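Glaze notebook, January 30, 2020
Studio bench, Văn test series, second round 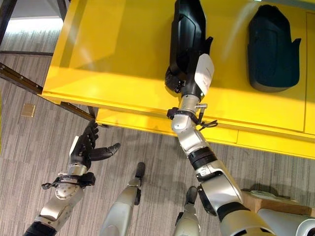

Opened the kiln this morning with Erlinda and we both made the same noise. The iron-heavy tiles came out so much better than last time! The surface is smooth right into the corners, and where the glaze thins over the stamped lines it goes a warm rust that I have been chasing since June.

Recipe is the same base as the first round, with iron oxide up to 8 percent. I sieved it twice and let the bucket sit overnight — Yến's suggestion, and I think it helped with the pinholes. Only tile 12 has any, down by the foot, and that one I dipped in a hurry.

Firing: slow climb through the early part, then a hold of 13 minutes at the top. Gediminas wants to try a longer hold. I would like to change the cooling first and leave the top alone, so we don't end up guessing which one did it. He agreed, sort of.

The big surprise was the ash glaze (bucket labeled Pokeo, after Phong's old dog). On the dark clay it broke into tiny cream flecks, like frost on a car window. On the white clay it is plain dull beige. Same bucket, same shelf! I want to see it on a proper bowl with a curve to run down. Tín has bisqued cups to spare and says to help myself.

Things to fix: cone pack on the lower shelf was leaning against a post, so ignore the reading. Kiln wash is flaking on the back shelf, needs scraping and a new coat before anyone loads it. Also we are low on wax resist.

Next round:
Pokeo on dark clay, one dip and two dips, on cups.
Iron base again with slower cooling, same hold.
One tile with the ash over the iron — Erlinda is betting it will run. I say it holds if we keep it off the bottom third.

Tiles are on the windowsill in order. Please put them back the same way, the numbers on the backs are hard to read under the iron wash.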